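Kekia Home Forum > Kitchen and Dining > Table linens

Floral tablecloth on the kids' table, keep it or switch to oilcloth?

esi_amissah
Posted May 30, 2026
We have a small table against the wall in the back room and it has had the same white floral tablecloth on it for two years. My daughter uses it for tea parties, stacking cups, drawing, all of it. The cloth is cotton. I wash it every week and I'm tired of ironing it. Thinking of a wipe-clean one from Gökçe, $50 for the size I need. Does anyone have one? Do cups slide on it?

necati_b
I have the Gökçe. Cups do slide, more than on cotton. Plastic cups with a light base will go right off if a kid bumps the table. It does wipe clean. It also held the fold lines for a month.

todance_mom
Fold lines come out with a hair dryer on low. Do it from the back side.

necati_b
Tried that. They came back.

melahat g
Keep the cotton and quit ironing it. Take it out of the washer, shake it, put it on the table damp and smooth it with your hands. Mine is 90 inches long and dries flat by lunch if the fan is running.

esi_amissah
Damp on bare wood, though? Ours has no finish left on it.

melahat g
Put a felt pad under it. I paid $10 for mine. It stops the sliding too.

necati_b
I wouldn't put a damp cloth on felt on bare wood. That's how you get mildew. Line dry it and skip the iron, same result.

melahat g
Eleven years and no mildew, but do what you like.

hghasemi
Is there a fan on that table now? If so I'd think about where the cord goes before worrying about the cloth. We had ours running across the cloth and my son pulled the whole setup down reaching for a cup. The fan was fine, the lamp was not. Now it drops straight down the back and is clipped to the table leg.

esi_amissah
Yes, there's a fan on it, back left corner. It stays there in summer, the room gets hot by June. I hadn't thought about the cord. I'll get clips.

todance_mom
Or move the fan to a shelf. It takes up half of a small table.

esi_amissah
No shelf in that room — and the wall is old plaster, so I'm not putting one up.

necati_b
What print is it? A busy print hides stains. If yours is mostly white background you'll see every drop of juice no matter what it's made of.

esi_amissah
White background with big blue flowers, some red ones, some ringed circles and dots. It does hide marker pretty well in the flowers. Not so well in between.

hghasemi
Then I'd keep it. Kids like having things to set the cups on. Mine matched his to the circles.

necati_b
Still say oilcloth for a kids' table, with a grip pad underneath. Grornico has an 80 inch one in a similar print. Just buy it on a roll so there are no folds.

esi_amissah
Thanks all. I'm keeping the cotton for now, line dried, no iron. Defne wrote up her own no-iron routine for the members' pages and said I could put it at the bottom of the thread, so it follows. 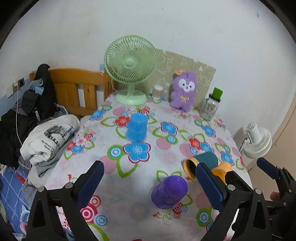
Defne Bilgin
Contributing member, Table linens

I clear the table completely before I change the cloth. Toys go in one bin and cups in another. The cloth gets shaken outside, then washed cold with no softener. I hang it by the long edge and pull the hem straight while it is wet. When it goes back on, I start at the wall side and smooth toward the front. The fan goes on first, in its corner, then anything with a lid, then the plush toys. Cups go on last — they end up on their sides anyway.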